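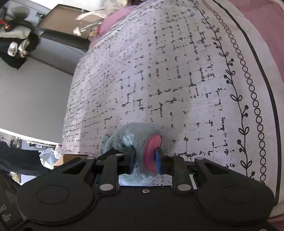
A fluffy one, held between the blue pads with its pink ear sticking out.

We use cookies to keep this blog running and to count visits. Accept | Settings

House rules for recording in real bedrooms
2024-08-20

I have finally finished version 2 of our recording rules and I am way too happy about it! The first version was a page I typed up back in February, when our little group at Ustport started taking hand-held grippers into people's homes, and it read like something from a factory floor. Hard hats and pinch points. Very little of it helped you when you were standing next to someone's bed with a gripper in each hand and a heap of plush toys in front of you.

So I rewrote it over the summer with Oranuch Srithong, who has done more hours with these things than anyone else I know, and who crossed out half of what I wrote (thank you, it needed it). A few people have asked for a copy. The whole document is too long and has a lot of boring stuff about file naming in it, so I'm going through the parts I care about most.

Ask about the room, not only the task

Our consent form used to say what we'd be picking up and putting down. Fine, but a camera on a gripper doesn't look only at the toy. It swings around with your wrist. It gets the shelf, the wall, the clothes, whatever is on the desk. The new form asks about the room first and the task second, and the person who lives there walks through it with us before anything gets recorded.

We look for mail, medicine labels, photos of people, screens that are on, calendars, name tags and anything pinned up. Corkboards are my big one. From across the room they look like decoration, and then you play back the clip and there's a phone number on one of the notes. If the owner would like something covered, it gets covered, and we don't ask why.

What we don't do is tidy. I feel strongly about this! A bedroom has shoes on the rug and bags by the wall, and if you clear it all away you've recorded a showroom. Move what's private and what's in the way of your feet. Leave the rest.

Agree on the start before you touch anything

Every task gets a start state written in words that two people would read the same way. "Toys on bed, box open" is too vague. Is the box empty? Are the flaps up, folded back, or gone? Are the toys in a pile or spread out? Which items belong to the task, and which just happen to be lying there?

We now write it like this: box open and empty, toys beside it on the cover, grippers open. Then the second person reads it aloud while the first one checks. It takes maybe a minute and it has saved us entire afternoons. In the spring I threw out 30 clips from one session because halfway through we'd quietly changed our minds about whether a tissue counted as an object. It was nobody's fault. We just hadn't written it down.

Hold soft things like soft things

Plush is wonderful practice material and a bad teacher if you let it be. You can squash a stuffed animal almost any way you like and it will still come up off the bed, so you get sloppy. Our rule is to close until the toy is held and then stop. If you're squeezing for the fun of it, the next person to learn from your clip learns to squeeze too.

Some smaller ones from the same section:

- Grab the body. Ears, tags and ribbons are off limits unless the task is about ears, tags or ribbons.
- Wipe the finger pads between soft and hard objects. Fur sheds. I found a whole little beard on one pad last month.
- If you drop it, keep going and pick it up again. Mark the clip as a drop and don't delete it.
- Let go fully before you move away. Half-open fingers drag fur along with them.

Oranuch wanted that third one in bold. Skanley, the guideline set a lot of us borrowed from at the beginning, tells you to discard drops, and I followed that for ages. I think it's a mistake for home work. People drop things, and I would much rather have the recovery in there.

Two grippers, one set of habits

Working with a pair is so much fun once it clicks — and a mess until it does. Each gripper gets its own label, and the label goes into the log along with the hand it was in. Don't swap hands in the middle of a session. Keep fingers on the handle and away from the linkage. If the two of you are sharing a pair, with one gripper each, say "in" before you reach across the other person. It sounds silly for the first 10 minutes and then you can't stop doing it.

De Graaf, where I worked before, had a nice habit that I've stolen: before a take, both grippers open as wide as they go and pause for a breath. You can see right away if one is sticking, and it makes the start of the clip really easy to find later.
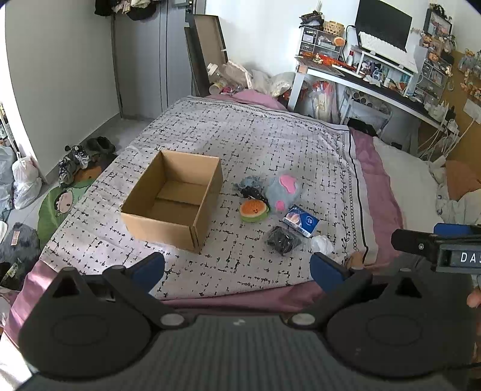
Resetting without losing your mind

Resets are where good practice goes to die, at least for me. You're tired, you've put the same bun in the same box over and over, and your hands start placing everything in the same spot. Then you have a lovely pile of clips that all show one layout.

Our rule is that the person who did the take never does the reset. The other one tips out the box, sets things down without aiming, and changes one thing besides the toys — the angle of the box, a fold in the cover, where you stand. The one who did the take turns around and doesn't peek. (I peek.)

We passed 700 clips under the new rules last week, and the difference is so easy to see when you scroll through them. The layouts vary. The logs match. I can find the drops!

Still open

I don't have a good rule for pets. I don't have one for mirrors either, and every wardrobe seems to have one. Trultus has a draft checklist that handles reflections by hanging a sheet over them, which works, but then you've got a sheet in every clip. If your group has something better, leave a comment. I'd love to steal that too.

Next up I want to do kitchens, and Oranuch has already sent me two pages on wet hands.

Recent posts
Naming your clips so future you can find them
What we pack in the gripper bag
Writing a consent form people will read
Cleaning finger pads, part one
Why I keep my failed takes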